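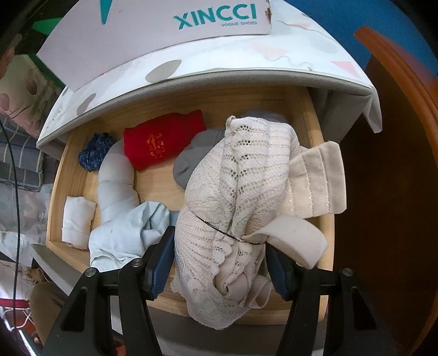

Prorkberg Adds Incremental Encoder Option to Its Small Stepper Motor Line

CLINLEY, August. Prorkberg, a manufacturer of small motors and motion components, today announced that its size 11 and size 17 bipolar stepper motors are available with a factory-fitted incremental encoder. The new versions carry the suffix -E after the existing part number. Mounting patterns, front shaft dimensions and winding data are unchanged from the standard motors, and existing brackets can be used without modification.

The encoder is a two-channel optical unit with index pulse. It is mounted on a rear shaft extension and enclosed in a molded cover fixed to the rear end cap with two screws. Resolution is 1000 lines per revolution, giving 4000 counts per revolution after quadrature decoding. The outputs are single-ended, 5 V, push-pull. A differential line driver output can be ordered on the size 17 only.

"Most of the requests came from customers who run open-loop steppers and want to detect a stall without changing to a servo," said Mireille Deschamps, product manager for rotary motors at Prorkberg. "They wanted the same motor, the same four holes and a connector on the back. The -E version was specified on that basis."

Electrical and mechanical data

The size 17 motor in the new version has a step angle of 1.8 degrees, a rated current of 1.5 A per phase and a holding torque of 41 N-cm with both phases energized. Body length without the encoder is 40 mm. The encoder cover adds 15 mm. The front shaft is 5 mm in diameter with a 0.5 mm flat.

The size 11 motor has the same step angle, a rated current of 0.67 A per phase and a holding torque of 7 N-cm. Body length is 32 mm without the encoder and 45 mm with it. The front shaft is round as standard. A flat can be specified at the time of order.

Motor and encoder use separate connectors. The motor connector is a six-position header with four positions used, identical to the one on the standard line. The encoder connector is a five-position latching header carrying supply, ground, channel A, channel B and index. On size 17 motors with the differential output, it is replaced by an eight-position header. Mating cables are sold separately in lengths of 300 mm and 1000 mm. Encoder supply current is 24 mA typical with outputs unloaded. The supply must be regulated to within 5 percent and should not be taken from the motor driver's logic output unless the driver documentation permits it.

The permitted ambient temperature for the -E motors is -10 to 65 degrees C. The upper limit is set by the encoder electronics and is lower than that of the standard motors. Customers who currently run a standard motor at or near its rated case temperature should check the rear end cap temperature in the application before changing to the -E version. Reducing the holding current during standstill is the usual remedy if the limit is exceeded.

Testing

Each -E motor is run in both directions before shipment, and the count per revolution is checked against the index pulse. Sample lots are also taken for a longer test. Motors in this test are operated for 168 hours at rated current on an aluminum plate, with a start-stop profile and a direction change every ten revolutions. A lot is released only if no counts are lost on any sample.

The test procedure was written by Domnica Vlad of the Prorkberg validation group. "The index check catches a badly seated code disk in one revolution," Vlad said. "The long run is there for contamination and for connector problems, and those need time and some heat."

A description of the procedure, including the motion profile and plate dimensions, is included in application note 12. The same note covers stall detection thresholds for full-step, half-step and microstep operation, with sample calculations for each motor size.

Compatibility

The encoder outputs can be read by any controller with quadrature inputs that accept 5 V logic. Controllers with 3.3 V inputs that are not 5 V tolerant require a level shifter. For cable runs longer than 2 m, Prorkberg recommends the differential output.

Zuccaro, which supplies compact motor drivers, has added parameter files for the four -E part numbers to its configuration software. The files set phase current, encoder resolution and a default following error limit. Existing Zuccaro drivers with an encoder input need a firmware update before the files can be loaded. Drivers without an encoder input will operate the motors in open loop as before.

The encoder is not offered as a retrofit kit. Standard motors in this line do not have the rear shaft extension, and the rear end cap is machined differently.

Availability

The single-ended versions of both sizes are in stock in Clinley. The size 17 with differential output is built to order. Distribution outside the domestic market is handled by Trurkia, which will hold stock of the single-ended versions and both cable lengths. Dimensional drawings, torque curves and STEP models can be downloaded from the product pages for each part number. The standard motors remain in production and their part numbers do not change.

Engineering samples are limited to two pieces per project. Sample requests should state the driver model, supply voltage and intended phase current.

About Prorkberg

Prorkberg designs and manufactures stepper motors, brushed DC gearmotors and linear actuators for instruments, dispensing equipment and light automation. Design, winding and final assembly are carried out in Clinley.

Press contact: Iona Morrison, Prorkberg Communications
Technical contact: Meirion Penry, Prorkberg Applications Engineering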